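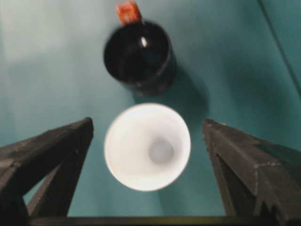
Ottavio Longo would drop hand guiding altogether and record everything by remote control, on the grounds that a person's hand on the arm changes how the arm moves. We have kept both methods for now, and the comparison below is the reason.

July 14, 2020
By the Flerine teaching desk

The cup task was recorded in two sets of 120 demonstrations. In the first, the operator moved the arm by hand. In the second, the operator drove it from the Leemans handset and worked from the wrist view alone. A recording starts with the fingers open and stops when the operator releases the trigger.

Hand-guided recordings were shorter. They also carried small sideways corrections near the grasp, which the Grallska software smooths out unless the filter is turned off. Remote recordings were slower and had longer pauses before closing - operators find depth hard to judge from the wrist view. We trimmed those pauses before training and kept the raw files.

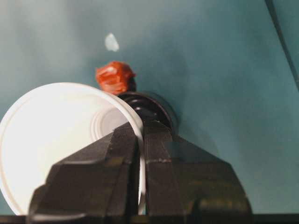 White cup gripped at the rim, wrist view.

Rim grasps are now labeled separately from grasps around the body. Mixing the two gave a policy that hesitated between them. The remaining 52 recordings in the Porkenwood folder still need labels, and the filter setting should be noted for each one.

This newsletter uses cookies to remember your subscription settings. Manage preferences | Unsubscribe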